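Subject: Re: Soft pad or bare fingers for thin plastic cups?
Date: June 20, 2019
List: Starkemard gripper users

On the question from last week:

> We are picking drinking cups out of a pile with the standard two-finger
> Emum and we drop a lot of them. The walls are thin and they flex when
> the fingers close, then spring back and the cup slides out sideways.
> Has anyone tried the soft palm pad for this? Does it help, or does it
> only get in the way? Also wondering if a different wrist camera would
> be worth the money. Ours does badly with anything see-through.

I have been running almost the same job, so I can give you some numbers. My setup is the Emum two-finger with the black fingers, on a Kernov arm, with the small wrist camera that comes in the kit. The controller is the Fiadzo box, older firmware. I have not updated it because the last update changed the force units and I would have to redo all my settings.

I ran 100 picks with bare fingers and no pad, then 100 with the pink pad fitted on the palm. Same cups, same speed, same closing force. Before each run I tipped the cups out and left them however they landed.

Bare fingers: 14 drops.
With the pad: 9 drops.

So the pad helps, but it does not fix the problem. Most of the drops I still get with the pad happen when one finger goes inside the rim and the other stays outside, and the planner picks a spot too close to the edge. The cup bends, the grip turns, and it falls out. The pad never touches the cup in those cases. Where it does help is when the base or the side of the cup ends up against the palm. It stops the cup from turning while the arm lifts.

The view below is from the wrist camera, with the gripper coming in low over the pile.

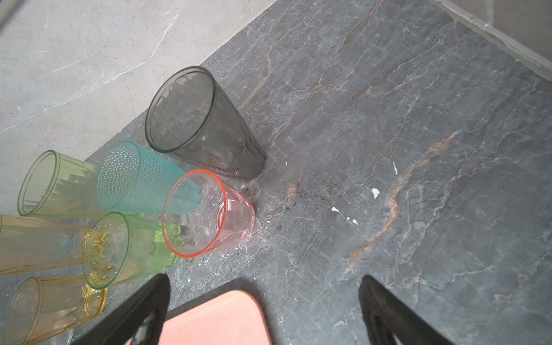

Wrist camera view, pad fitted. Plastic tumblers on the dark marble slab.

The gray one near the top is the cup that gives my camera the most trouble. It is smoky and see-through, the slab behind it is also dark gray, and you can see the veins of the stone through the wall. The detector likes to put its box around half of it. The short pink one with the orange-red rim is the opposite. The rim is a bright ring and it gets found almost every time, even though the teal cup shows through the side. If you can choose your cups, choose ones with a rim in a strong color.

Overlap is the other thing. The yellow cups at the left are both see-through and the detector often reads them as one long cup. Then the planner aims for the middle of the "long cup," which is the worst place to close. I got around it by adding a small push before the pick if the box comes out longer than 13 cm. It is slow but it works well enough that I left it in.

Texture seems to matter less than I thought it would. I expected the dimpled teal one to hold better than the smooth ones, and I could not see a difference in the drop counts. I did not keep separate counts for the ribbed one, so I can't say anything about that.

On closing force, go lower than the manual says. At the setting the manual gives for "light plastic" my cups folded in enough to pop back out. I went down in small steps until they stopped folding, then up one step. If you are on the newer Fiadzo firmware my number will mean nothing to you, so I won't post it. Do the same thing with your own units.

About the camera: I borrowed the bigger Kernov camera for part of June and tried it on the same arm. It was better on the yellow cups and no better on the smoky gray one. It also sticks out far enough that it hit the wall base twice when the arm reached into the corner. I gave it back. For the price I would try changing the surface under the cups first. A plain light sheet under the pile made more difference to my detection than the bigger camera did. I did not use the sheet in the runs above.

Two things to check when you fit the pad:

The screws in the pad kit are longer than the ones already in the palm. Use the short ones. The long ones bottom out and the pad sits crooked.

Set the palm offset again after fitting it. The controller does not know the pad is there, and the first time I forgot this I pushed a cup hard into the stone and cracked it.

I have not tried the pad on glass. I have also not tried the curved fingers that Starkemard sells for bottles. If anyone on the list has used those on tapered cups lying on their sides, I would like to see the drop counts, and please say which firmware you were on.

I can send the push routine to anyone who wants it. It is short, and it expects the older firmware.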